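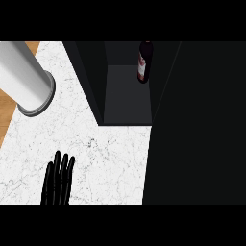
Vandana Prajapati wrote:
> Before we freeze the rules for the kitchen tasks, can somebody
> tell me what counts as a "start"? The draft says the hand must be
> open and clear of the target at the first step. Clear by how much?
> And does the episode clock run while the hand is still parked over
> the counter, or only once it moves? The Ullbridge people read it
> one way and we read it the other, and now our success rates don't
> line up at all. I'd like a rule I can check with a script, please,
> and no more adjectives.

Hi Vandana, hi all,

Fair complaint, and I wrote half of those adjectives, so let me have a go at fixing it.

My take on the start: fingers open, touching nothing, and the target object standing where the scene file says it stands. For the bottle task that means a bottle upright in the compartment and the hand out over the countertop with plenty of marble in between. I'd put the clearance at 200 millimeters, measured from the nearest fingertip to the nearest point on the target. It's a sim, we have the geometry, so your script can just ask for it. If it comes back under that, the episode gets thrown out and resampled, and it doesn't count for you or against you.

On the clock — I say it runs from step one, parked or not. Brouwer tried it the other way last spring and we ended up arguing over what "moving" means when a finger joint is jittering in place. I don't want to go through that again! If your policy likes to sit and think for a while, fine, but it's thinking on the clock.

A few other things while I've got the draft open:

Episode count. The draft says "a sufficient number," which is my fault too. Let's make it 1,000 per task, with seeds published up front. Dristero has already said they can live with that, and I think the Verketlow cluster can chew through it overnight.

Clutter. I'd like us to say plainly that anything in view that isn't the target stays in the physics. No turning off collisions on the big stuff because it gets in the way of your arm. I went back through the old submissions in August and found 41 runs where somebody had done exactly that, with no note in the log. I'm not going to name names, but please just write it down if you change the scene.

Dark on dark. A dark bottle against a dark compartment is hard for some of the vision models, and I've had 2 requests to brighten it up. I'd rather leave the lighting alone and let people report a brightened version as a separate line in the table. Same goes for anybody who wants a different camera angle.

Failures. Knocking the bottle over ends the episode, even if you manage to pick it up afterward. I know Ullbridge would like partial credit there, and I'm open to it as an extra column, but the main number should stay strict.

Vandana, does 200 work for your reach tests, or is that going to throw out half your starts? I can rerun the sampler with a smaller number tonight if you send me your config. Everybody else, shout by the end of the month if you hate any of this, and I'll put the new wording in section 4 after that.

Cheers from the sim corner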